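The pegboard is finally out of its box!

I've been wanting one for the sewing corner since January, when Erlinda Aquino sent me a photo of hers with every pair of scissors hanging in its own spot, and I went completely green with envy. So green, in fact, that when it came time to choose hooks I didn't even look at another colour.

Mine is a big white one and I love it already. All those neat little rows of holes! I paid $67 for the board and another $3 for a bag of extra hooks, and it's the best money I've spent on the craft room since the good ironing board.

Before anything goes up on it for real, I'm playing with the layout. Rulers want to be up high, the rotary cutters somewhere I can grab them without looking, and the thread... well, I have 71 spools and they may need a board of their own. My plan is to move the hooks about until the spacing feels right, live with it until Wednesday, then shift everything again (I know myself).

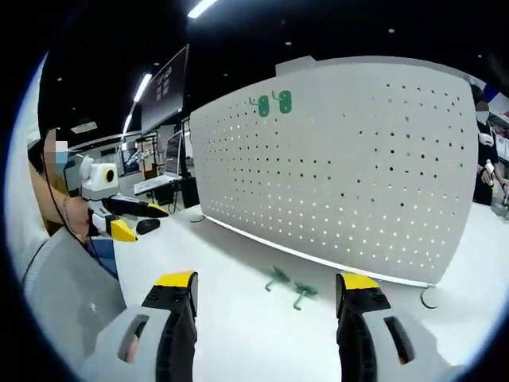 Two green hooks up, two more waiting on the table.

I'm so happy with the green against the white. Next I want a little shelf for the pins and a cup for my favourite markers. If you've got a pegboard in your sewing space, please tell me where you put your scissors, and whether the bobbins ever behave!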